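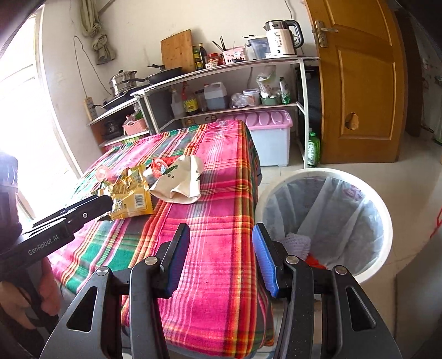
**Table clearing: first set nearly complete**

The Trernby group has finished 49 home visits for the table-clearing task and is on track to reach 400 usable examples by the end of June. Anjana Khondokar, who took over scheduling in the spring, has 18 more homes on her list.

The task is simple to state. A collector works with hand-held grippers, picks up trash from a table and drops it in a bin. Each example starts with the jaws open and ends after the release. Tables, cloths and bins stay as the household has them, and the kitchen shelves are not tidied first.

Vasanthi Mollah has been checking the recordings and has two requests. Keep each example under 90 seconds. And please vary the order in which items are picked up - too many of the early examples start with whatever is nearest the bin.

Soft wrappers remain the hardest items to label, so Selvaraj Marikar has added a separate tag for a second grasp. Use it from now on.
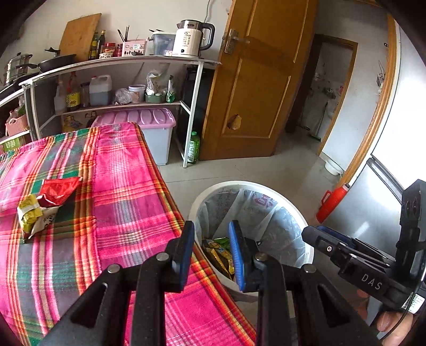

**Should I delete an example if I drop something?**

Keep it, finish the pickup and mark it with the "recovery" tag. The model needs to learn from those too. Delete an example only if the recording stopped early, and tell Vasanthi so the totals stay right.

Spare finger pads are in the Dewan office, second drawer.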